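Tool bin

A tool bin (some people say tote, tray or catch-all) is an open container for keeping hand tools together on a bench or table. I've written up a lot of workshop storage for this site and I'd put the bin at the very bottom of the ladder, below the pegboard and the roll-front cabinet, and I mean that fondly! You drop the screwdriver in, and you know where it is.

Origins of the name

In the Tangen area, where I learned most of what I know, older folks call any open tool container a brurnska. My old shop teacher Ragnvald Sjöberg used it for wooden boxes only and got quite cross if you said it about a plastic one. The Tratholm hardware catalog went the other way and listed everything without a lid under that word, so both uses are around and I've stopped arguing.

Construction

Early bins were wood or sheet metal. Plastic took over because it's light and wipes clean, and the walls can be molded with ribs or grooves, which stiffen them without adding much weight. Low walls are better for short tools, tall walls for things like levels and pry bars. The corners take most of the knocks, so that's where I look first when I buy one used.
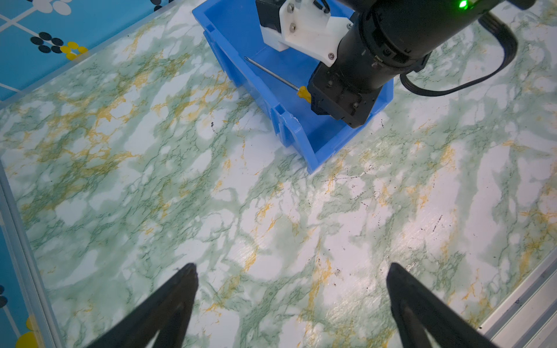
Open blue plastic bin with ribbed walls, holding a yellow-handled screwdriver.

Color

Bins come in pretty much every color, and a lot of shops assign one to each kind of job. Blue is a favorite of mine. Yellow handles stand out against it beautifully, and you can find your screwdriver with half an eye - try that with a black handle in a gray bin.

The screwdriver in the bin

A long thin shaft reaches recessed screws that a stubby driver can't, but it also wants to lie corner to corner in a small bin. I let it. Unai Bustamante, who edits the fasteners pages here, stands his upright in a can and thinks I'm a barbarian.

Surfaces and surroundings

A plastic bin is kind to a tabletop, even a glossy marble-look one, though grit caught underneath will scratch just about anything. Lift it, don't drag it. As for the walls behind a work area, plain white is the usual advice and I've never followed it. A bold paper cheers up a dull corner (mine at home is all lemons) and the tools don't mind. 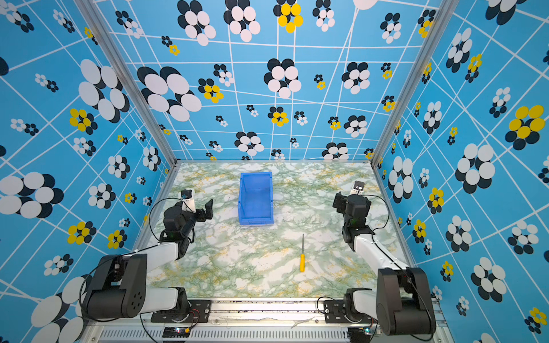 Blue bin and screwdriver in a work area with flower-patterned walls and a marble-patterned floor.

Care

Tip the bin out now and then, wipe it with soapy water and let it dry before the tools go back. Skip solvents on plastic, some of them turn it cloudy or brittle.

See also: Tool roll, Pegboard, Parts drawer

Last edited 14 November 2007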